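End of year bits and pieces from the sewing room

2021-12-15

Quick one this month, everything is happening at once and the overlocker is due back from its service tomorrow. Fingers crossed.

Tablecloth hire - get in now

Hire cloths are going fast for the holidays. Whites are gone. Creams nearly gone. Still plenty of the brights, and a decent stack of the long ones that fit a trestle table. Pickup is from the side door as usual, bring a bag or a box because we're out of both.

Please please please don't wash them before you bring them back. We know you mean well. Hot water and a good scrub is how a gravy mark gets to stay forever. Shake the crumbs off outside, fold it loosely, drop it in the tub by the door. Leave a note if there's candle wax and we'll deal with it.

Deposit is still $80 for a full set and you get it all back unless something's been cut or burned. Single cloths are $8, no deposit.

Fabric order

The Etimance order came in, finally, two months after they said it would. Cotton drill in navy, rust, and a grey that is a lot more purple than it looked on the sample card. If you put your name down for grey come and have a look before you commit to it. No hard feelings if you pass, somebody will want it for a bag lining.

Jadilik have put their prices up again from January. We bought 200 metres of the plain calico at the old price so that should see us well into autumn. Same price to members as before.

Zips - still waiting. Don't ask.

Hemming, for those who missed the last workshop

Short version. Wash the fabric first if it's cotton, it will shrink, they all do. Cut on the grain, not on whatever line the shop cut it on. Press a double fold, same width both times, and do the corners before you sew anything. Mitred corners look hard and arent. Trim the point off, fold in, press, done.

Colour of thread - go one shade darker if you can't match it. Lighter shows up every time. And lay the whole cloth out flat once it's pinned, a twisted hem is a lot easier to spot on the table than under the needle.

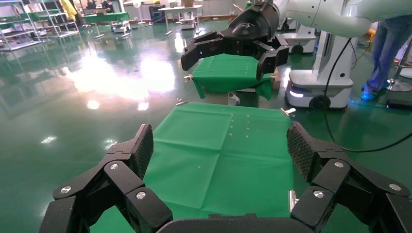
Dates for the new year

Closed from the 24th. Back the second week of January, probaly the Tuesday, watch the noticeboard.

Beginners' course starts again in April, 8 spots, and 2 of them are spoken for already. Kaushik machines provided or bring your own if you like it better. Bring the manual if you've still got it.

Mending night carries on as normal in the new year. Socks welcome. Jeans welcome. No more wetsuits.

Library books - if you have the big pattern drafting one at home, it's wanted. Put it through the slot, no questions.

Right, back to the ironing.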